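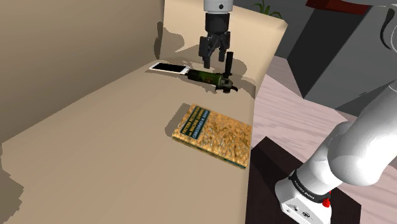
Tablet and angle grinder on a sofa. Computer rendering.

Speaker notes: When too few people vote. The turnout rule in local referendums
Evening session, start 18.30. Please leave the questions for the end, except if a word is not clear.

Opening

Good evening, and thank you to Enda Madigan for the invitation. I was asked to speak about local democracy, and this is a very large subject, so I took one small piece of it. I will speak about the turnout rule. By this I mean the rule which says that a referendum counts only if enough voters take part in it.

English is my third language. If I speak too fast, please raise a hand.

The case of Karnus

I begin with Karnus, because I was living there in the spring when it happened. The town council wanted to sell the old market hall to Drostex, a company which rents out storage space. The residents had the right to ask for a referendum if they collected 500 signatures inside 70 days. They had them with a good week to spare.

The vote was held in March. A clear majority voted against the sale. But the town rules say that half of the registered voters must take part, and the turnout was short by 198 people. So the result was declared not valid, and the council sold the hall before the summer.

(Pause here. Let them think about it.)

I want to be fair to the council. They did nothing against the law. The rule was older than most of the councillors, and they applied it as it was written.

How staying at home becomes a vote

Think of a person in Karnus who was in favour of the sale. This person has two choices. She can go to the polling station and vote yes. Or she can stay at home, and hope that the turnout is too low. In Karnus the second choice was the stronger one. Every yes vote helped the no side to reach the turnout.

The supporters of the sale understood this quite early. In the last weeks they held no meetings and they put up no posters. Gervasio Vergara, who was leading the campaign against the sale, told me that he had prepared for a debate and could find no opponent to debate with.

There is also the question of the secret ballot. If one side asks its people to stay at home, then everybody who walks into the polling station shows in public which side he is on. In a big city this is perhaps not a problem. In a small town, where your neighbour is sitting at the table with the list of voters, it can be.

What can be said for the rule

Do not skip this part even if we are late.

The people who defend the turnout rule have serious arguments. Without it, a small and well organised group can decide a matter for the whole town on a rainy day. The councillors were elected, and usually by more people than the ones who come to a referendum. I take this argument seriously and I held this opinion myself for many years.

There is a second argument, about tiredness. If it is too easy to win a referendum, there will be many of them, and people will stop reading the papers which come through the door.

Other ways to do it

I know of 3 towns in our region which have changed their rule, or looked at it.

Skuvmont removed the turnout rule completely. It asks for more signatures at the start instead. The idea is that the support should be shown before the vote.

Hung uses an approval rule. The winning side must reach a certain share of all registered voters, and the total turnout is not important. This is better for the secret ballot, but if the share is set high, the people who are against the change can still gain by staying at home.

Karnus itself has now opened a review. The council is considering to hold referendums on the same day as the ordinary elections, when people come to vote anyway. It costs less too. The weak point is the waiting, for a building can be sold long before the next election.

(If somebody asks which one I prefer: the Skuvmont rule, with a longer time for the signatures. Say that it is a personal opinion.)

Before the questions

Ask who in the room knows the turnout rule in their own town. Wait for the hands. The text is normally in the town statute, in the chapter on participation, and the clerk's office must show it to any resident who asks.

Printed copies of the Karnus rules are on the table near the door. Please take only one for each household. Enda will carry the microphone.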